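Gripper Arm Build, Back Room Workshop

Benedikt Ostermann and Arne Kuhlmann started this arm in July on the long bench in the back room of the Boker workshop. The notes go with our gallery of the build and follow the order in which things got done, more or less. The parts list is kept in the binder by the drill press. If you want a copy, ask Arne.

Frame and base
The base plate was cut twice. The first one had the bolt circle drilled from the wrong side and is now a shelf bracket. Wolfram Meinecke turned the spacer ring on the small lathe one Saturday and charged us two coffees.

Motors
The shoulder and elbow use the Lenz gearmotors left over from the sliding gate project. They are heavier than we wanted, but they were paid for. The wrist motor is new. All the motor leads run down the outside of the arm for now and are held with cable ties every 50 mm.

Controller
The board is a Flasar motion controller in a steel box under the bench. It takes 30 volts. The first power supply shut itself off each time the elbow started, so we moved to a larger one with its own switch. The emergency stop is wired ahead of everything.

Fingers
The fingertips are cast silicone on printed backs. We went through three mixes before one came out of the mold without tearing. The pads are red because that was the pigment in the cupboard. They pull off for washing and press back on without glue. 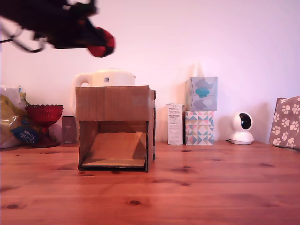

The reach test program is short. The arm leaves its park position high up, crosses over the row at the back of the table, and comes down toward a target. Eckhard Hamann wrote it and keeps the speed setting in a separate file so it can be changed between runs. Most of the targets are household things with awkward shapes. The open cardboard box with the flap sloping up inside is the hardest one on the table, as the fingers have to go in under the top panel and follow the slope toward the back. The kettle behind it sets the limit on how far the wrist may travel. The stacked tissue boxes are easier, with flat sides and soft walls, and we use them for setting the grip force. The red glass bowl is for clearance only and the program has no grip command for it.

Calibration
Zeroing is done by hand against a steel pin. It takes two people, one to hold the wrist and one at the keyboard. The file has 133 saved positions in it, many of them old, and Eckhard intends to clear it out.

Cables
The outside routing caught on the elbow cover at full bend. Hildegard Lindemann sewed a sleeve from an old tent bag with a zipper along its length. It is now the part of the arm that visitors ask about most.

Endurance run
The goal is 4000 open and close cycles on one set of pads. A counter on the controller box keeps the number. The run goes on in the evenings when somebody is in the room, and it stops when the last person leaves.

Still to do
A cover for the wrist motor. A proper label on the stop button. New feet for the bench, which rocks when the shoulder reverses. The Cedonura bearings for the base are on order, and the base will have to come apart again when they arrive.

Workshop evenings are open to members and guests. Please keep coats and bags off the back bench.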